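**Kitchen Habits and Home Energy Use**
Uzma Zaidi and Ivar Vik, 2/28/25

We wanted to know how much of a family's energy goes into cooking, and whether small habits make a dent. Everybody we talked to had a theory (lids on! no, smaller pots!), so we picked 12 homes in Olldale and asked each one to keep a cooking diary through June.

## What we did

Each family wrote down what they cooked, how long the burner or oven was on, and whether they used a lid. Jawad Tarar typed up the diaries, all 3283 entries of them, and found plenty of surprises along the way. One home boiled water for tea nine times in a single day!

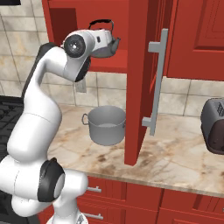 We left out entries with no times on them. Kulsoom Magsi checked the rest against the meter readings, and we were really happy with how well they lined up. Only the Chaudhry home gave us trouble, as their meter was swapped halfway through the month.

## What we found

Long simmering was the big one. Beans and stews took up far more burner time than frying did, even in homes that fried something every night. Lids helped a lot, and 203 entries mentioned turning the burner down after putting one on.

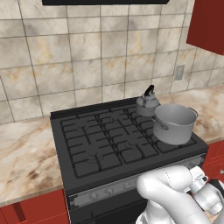
*Fig. 2. Gas range with black grates and a tiled backsplash.*

Soaking beans overnight was our favorite result. Families who did it wrote down much shorter cooking times, and two of them have kept it up. Next we'd love to repeat the diary in Reltton during winter, when ovens get used more, and add a column for leftovers.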